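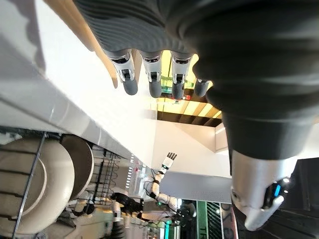
Seija Pelkonen replied that the shrinkage figure on the label only covers the first wash, so the question should say how many times the cloth had been through the machine.

Cotton canvas shrank after I cut it. What did I do wrong?
Asked April 22, 2025

Edited to add what Seija wanted: one wash before cutting, at 40 degrees, line dried. The cloth is Saron canvas, unbleached, plain weave. I cut two chair covers from it. After the next wash both were short along the warp and close to correct across the weft. Is one pre-wash not enough for this weight?

2 answers

Answer 1 (accepted), score 7

One wash is often too few for a heavy plain weave. The warp is held under tension on the loom and relaxes over several cycles, while the weft has less to give back. Your result fits that.

Test before cutting. Mark a square 200 mm by 200 mm with laundry-proof thread, well away from the selvedge. Wash and dry the whole length the way the finished cover will be treated, then press it flat and measure both directions. Repeat until two readings agree. With canvas I normally need 4 cycles.

Line drying the test piece and tumble drying the cover will give you a useless figure. Overlock the raw ends first or you will lose cloth to fraying.

For the covers you already have, let a strip into the back hem. Wetting and stretching will bring back some length but it goes again at the next wash.

Comment: Does pressing with steam count as a cycle?
Comment: No. It shifts the reading slightly, so press the same way each time.

Answer 2, score 0

I use Jaber polyester and don't get this. Might be worth a look if it's only chairs.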